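Re-zeroing the hands after a finger swap

The left hand on our upper-body unit had been closing late on the index and middle fingers for a couple of weeks. It still gripped, but the commanded position and the encoder position disagreed at the top of the stroke, and the disagreement grew as the motors warmed up. I replaced the finger module, and these are my notes on what had to be redone afterwards. The service manual covers the mechanical swap well enough and says very little about the rest.

Our unit is the one in the second bay at Drunomgate. It runs the Abdelaziz hand controller with the Visulo calibration package on top. If you have the older controller, the order of operations is the same but the menu names differ.

Before touching anything

Save the joint offsets for both arms, including the one you aren't working on. The calibration package writes a single file for the pair, and an interrupted save will take out the good side along with the bad one. I keep copies on a separate drive with the date and the controller hours in the file name.

Park the arm with the elbow supported. The wrist brake holds the weight of the hand without trouble. It does not like having someone lean on it with a hex driver.

The swap itself

Four screws on the back of the palm, one connector, one tendon clip. The clip is the awkward part. Dalia Radwan showed me how to seat it with a plastic spudger instead of the supplied hook, which tends to mark the sleeve. Torque the screws in a cross pattern and stop at the lower end of the range in the manual. The threads are in a soft alloy and I have already helicoiled one of them.

Route the connector lead on the thumb side. On the other side it gets pinched whenever the wrist rolls past 85 degrees, and the fault that follows looks exactly like a failed encoder. I lost most of a Saturday to that last year.

Zeroing

With the module in, power up with the hand open and clear of the table. Run the finger homing routine twice. The first pass finds the hard stops and the second uses the slower speed and stores the values. If the two passes differ by more than 8 counts on any joint, the tendon has not settled and you should cycle the hand before trying again. I ran 250 open-close cycles, had a cup of tea, and homed it again. The spread came down to 2 counts.

Wrist zero comes next. Our jig is a machined block from Flisa that locates on the palm plate. Tighten it by hand only, as a clamp will pull the wrist off square and you'll store the error.

Grip check

I do the grip check on ordinary objects. The calibration cylinders are useful for force, but they are round and rigid and tell you little about how the fingertips land on a thin or uneven edge. The carpeted table is the best surface for it because things stay where they are put. Drink bottle, sponge, detergent bottle, a flat card, a squeegee. The squeegee is a good test of finger timing, as a late finger lets the tool rotate in the palm. The other hand stays open and raised, so its idle current can be logged as a reference. 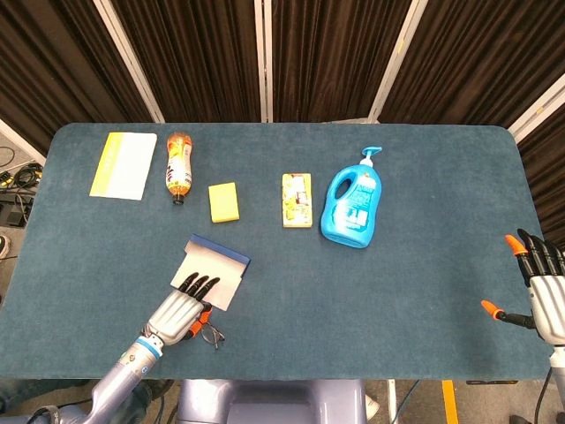 Logging and drift

Record motor temperature alongside position error. Position error on its own will send you looking for a mechanical fault when the cause is thermal. My log samples once a second, which is plenty — the drift is slow.

The new module shows a small offset on the middle finger from cold. It disappears after a few minutes of work, so I have left the compensation table alone for now. I'll repeat the homing routine in August and compare the stored values. If the middle finger has moved again I will pull the tendon sleeve and check it for wear at the second pulley, where the old one had gone grey and fuzzy.

The old module is in the labelled tub under the bench. Its encoder is fine, so please don't bin it.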